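Einen Arbeitsplatz mit zwei Roboterarmen planen: Budget und Bestellung Schritt für Schritt

Von Ivan Hladun

Diese Anleitung ist für kleine Gruppen gedacht, die zum ersten Mal einen Tisch mit zwei Armen und Greifern kaufen möchten. Ich habe die Planung für unser Labor bei Stonar gemacht und dabei einige Posten zu spät gesehen. Die Preise der Arme nenne ich nicht, sie hängen zu stark vom Rabatt ab. Bei den anderen Posten stehen unsere Beträge netto.

Schritt 1: Die Aufgabe aufschreiben

Schreiben Sie zuerst auf eine Seite, welche Gegenstände die Arme greifen sollen. Notieren Sie für jeden das Gewicht, die größte Breite und ob er weich oder steif ist. Bei uns standen auf der Liste Kopfhörer, Kabel und kleine Stecker. Daraus folgt fast alles andere: die Öffnung des Greifers, die Reichweite und die Größe der Tischfläche. Wer nur feste Würfel bewegen will, kommt mit einfacheren Fingern aus. Ein dünnes Kabel verlangt Fingerspitzen, die wirklich bis zum Ende schließen.

Schritt 2: Die Kosten in vier Gruppen teilen

Ich empfehle eine Tabelle mit diesen Gruppen:

Arme und Greifer
Tisch, Montageplatten und Wände
Kameras, Halter und Kabel
Verbrauch und Ersatz

Die erste Gruppe ist die größte, und über sie wird am meisten gesprochen. Die Überraschungen kamen bei uns aus der dritten. Für Kabel, Kabelbinder und Adapter hatten wir nichts eingetragen und mussten 207 Euro nachbestellen. Tischgestell und Profile haben bei Firneo 817 Euro gekostet, ohne Lieferung. Fragen Sie immer nach den Lieferkosten, denn lange Profile werden als Sperrgut verschickt.

Schritt 3: Die Fläche prüfen, bevor man bestellt

Kleben Sie den Umriss der geplanten Tischfläche mit Band auf den Boden und legen Sie Ihre echten Gegenstände hinein. Dann zeichnen Sie für jeden Arm den Bogen der Reichweite. Wichtig ist der Bereich, wo beide Bögen sich treffen, dort wird später gearbeitet. Denken Sie auch an den Ellbogen der Arme und an die Schlaufen der Kabel. Beide brauchen Platz nach außen, und im Datenblatt steht meistens nur der Abstand bis zum Flansch.

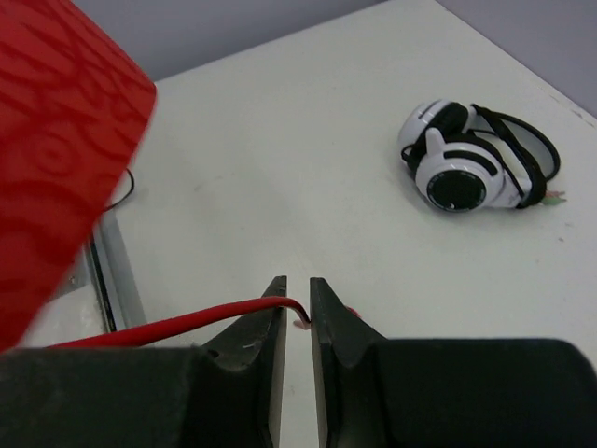 Kopfhörer auf der weißen Arbeitsfläche
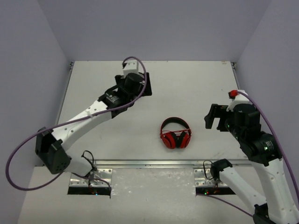
Für die Seitenwände sollte man eine ruhige, matte Farbe wählen. Wir haben Muster von zwei Anbietern bestellt, und das von Skenley war billiger, hatte aber zu viel Glanz. Ein Muster kostet wenig und spart vielleicht eine ganze Lieferung.

Schritt 4: Ersatzteile gleich mitbestellen

Greiferfinger nutzen sich ab, besonders wenn sie oft auf die Tischplatte drücken. Nehmen Sie mindestens ein zweites Paar pro Greifer in die erste Bestellung. Das Gleiche gilt für die Kabel am Handgelenk — sie werden bei jeder Drehung gebogen. Unsere Nachbestellung der Finger hat sieben Wochen gedauert, und in dieser Zeit hat nur ein Arm gearbeitet.

Fragen Sie den Händler schriftlich:

Sind Schrauben und Montageplatte im Preis enthalten?
Wie lang ist das mitgelieferte Kabel zur Steuerung?
Welche Teile sind von der Garantie ausgeschlossen?
Kann man die Finger einzeln kaufen oder nur als Satz mit dem Greifer?

Schritt 5: Reserve und Zeitplan

Rechnen Sie eine Reserve von 22 Prozent auf die Gruppen zwei bis vier. Auf die Arme selbst rechne ich keine Reserve, dort gilt ein festes Angebot. Lassen Sie sich bestätigen, wie lange dieses Angebot gültig ist. Unseres ist im September abgelaufen, und wir mussten bei Mykhailiuk neu anfragen.

Bestellen Sie den Tisch vor den Armen. Er muss stehen und gerade ausgerichtet sein, wenn die Arme kommen, sonst liegen die Kartons lange im Flur und die Frist für Reklamationen läuft schon. Für die Montage haben wir zwei Personen und zwei volle Tage eingeplant. Den zweiten Tag brauchten wir fast ganz für die Verkabelung.

Die Tabelle sollte nach der Lieferung offen bleiben. Tragen Sie jede kleine Ausgabe weiter ein, auch einen Beutel Schrauben, dann haben Sie für den zweiten Arbeitsplatz schon echte Zahlen.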